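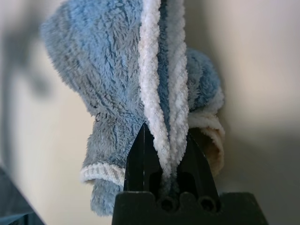 Can a machine do the laundry yet? Parts of it, slowly, if you're patient and you don't care much what the pile looks like at the end.

I've been collecting pictures of chore machines since June, and this page is where they live. I started out wanting to know when I could stop folding things myself (I really do hate folding), and I've ended up with strong opinions about washcloths, which I did not see coming!

The one at the top is my favorite so far. Two black pointed fingers with the white edging of a shaggy blue cloth pinched between them, and that's the whole job at that moment: hold on to the fabric. I love how close up it is, you can see the little loops in the trim. Fluffy stuff is a pain for a machine – the pile hides where the edge is, and a folded edge looks an awful lot like a plain one until you tug on it.

A few notes from my own reading and nosing around, for anybody who wants them.

I went to the open day at Ravn in Filodton on a Saturday and watched their folding table, the Rola, work through a basket of hand towels. It took 3 minutes on the first one. I can do a towel in the time it takes to sneeze, but then I wasn't planning to do 1000 of them, and the Rola would happily go all night.

Sameo runs the laundry for a couple of small hotels over there and they gave it a try on flat sheets. They kept a tally: 137 sheets in a shift, 2 sent back to be done again by hand. I thought that was pretty great. Fitted sheets they didn't even attempt – fair enough, neither do I.

What I'd like to see next is socks. Matching them, I mean, out of a real basket with everything twisted up and half of it inside out. Shirts with buttons after that. For shop work I'd put shelf stocking ahead of both, boxes hold still and they keep their shape.

I'll add more pictures as I get them, newest at the bottom. If you've got a good one of a machine wrestling a duvet cover, please send it my way!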